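From: Anum Sandhu
To: ellau-users
Date: April 25, 2025
Subject: Re: [ellau-users] right hand drifts after a long run

Tariq Siddiqui wrote:

> Hello all. We have the two-armed Ellau with the Callen hands, set up
> as per the Magsi notes. Left hand behaves. Right hand is fine first
> thing and by lunch it is closing a good bit to one side of where it
> ought to be. Homing it again cures it for an hour or so. I have
> changed the wrist cable, changed it back, and shouted at it. Mehwish
> thinks it is the firmware. I think it is the firmware too but I would
> like it to be something I can hit.
>
> Also, does anyone have the simulated cell in a state where it agrees
> with the real one? Ours has the right forearm pointing politely at
> the wall.
>
> Tariq

Tariq,

Good news, you may get to hit it. We had the same thing in February and spent the better part of two weeks blaming the firmware, which took it very well.

Before anything else, look at the clamp ring where the wrist joins the forearm. On ours the ring had been done up nicely at the front and hardly at all at the back, presumably by someone with a short hex key and a train to catch. The hand sits square when it is cold. Once the forearm warms up, the ring eases and the whole hand creeps round. The encoder is on the wrong side of the joint to notice, so the controller goes on reporting that all is well, in the manner of controllers.

What we did, in the order we wish we had done it:

Power off at the cell, and wait for the brakes to drop before you put your fingers anywhere. They are slow on the older bases.

Take the weight of the hand. I mean with a second person, or the foam cradle if you still have it. Khrystyna did it single-handed once and has a view on the subject.

Slacken all the screws on the ring, turn the hand back to the witness mark, then nip them up crosswise, going round twice. The Magsi notes say to go round once. The Magsi notes also have the left and right wrist drawings swapped, so weigh their advice accordingly.

Put a dab of paint across the ring and the housing. If it moves again you will see a broken line at a glance and can skip the fortnight of theories.

Home both arms, then run the open-close routine for 500 cycles with nothing in the hand. Check the paint. If the line is whole, you are probably done. If it has split again, the ring itself has stretched and you want a new one.

On the homing: please don't keep re-homing it as a cure. Each time you do, it writes a fresh offset on top of the last one, and after a morning of this our table had an entry of 1488 counts for a joint that should never need more than 18. The thing was homed to a spot somewhere outside the building. Clear the offsets before you start (it is on the service page, under "history", where you would naturally never look) or you will fix the ring and still have a crooked hand, and then you really will blame Mehwish's firmware.

As for the cable, leave it alone now. It was almost certainly fine when you took it off, and those connectors don't enjoy the exercise. If you do start losing the thumb from time to time, that'll be the connector, and you'll know why.

Now, the simulated cell.

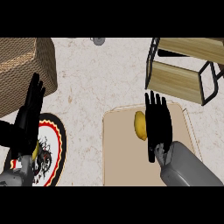
Your forearm pointing at the wall is most likely the mount angle. The old Merura file gives both arms the same base rotation, and they need to be mirrored. Copy the left one, flip the sign on the yaw, and leave everything else exactly as it is, however ugly it looks. The check we use is simply to look down from the head camera with both arms in the ready pose: the grey forearms should come in from the two lower corners, the left hand over the plate and the right over the beige tray, with both sets of fingers pointing up towards the far side and clear floor between them. If one arm leans in much further than the other, you have flipped the wrong number. The right hand should also end up with its fingers against the yellow fruit on the tray. I like that as a test because a hand that's a bit out sideways shows up straight away against something small, and against an empty tray you can talk yourself into anything.

One trap while you are in there. The simulation reads its own copy of the offsets and it reads them once, at start-up. If you clear the table on the real machine and don't restart the simulated one, the two will disagree for the rest of the day and you will believe whichever you looked at last. Nusrat lost an afternoon to this and has since put the restart in the start-up script. I've asked her to send the script round -- it's short, and the comments are ruder than the code.

The collision margins in the Merura file are another matter. They are set wide enough that the hands refuse to come anywhere near each other, and the planner then takes the scenic route for the simplest move. We brought them in to 2 cm for each hand and left the forearms as they were. Do it in simulation first and watch a full cycle before you let the real arms try it. Keep somebody on the stop button for the first go.

I can't help with the fan noise you mentioned in your other message. Ours does it too. We have put it down to character.

If the ring does need replacing, Callen will want the number stamped on the inside of it, which of course you can only read once it is off. Write it down while you have it in your hand. I didn't, and had to take the whole lot apart again for the sake of a few digits.

Let us know what the paint says.

Anum

--
To leave ellau-users, send a blank message with the subject "unsubscribe" to the list address. Please trim quoted text when replying.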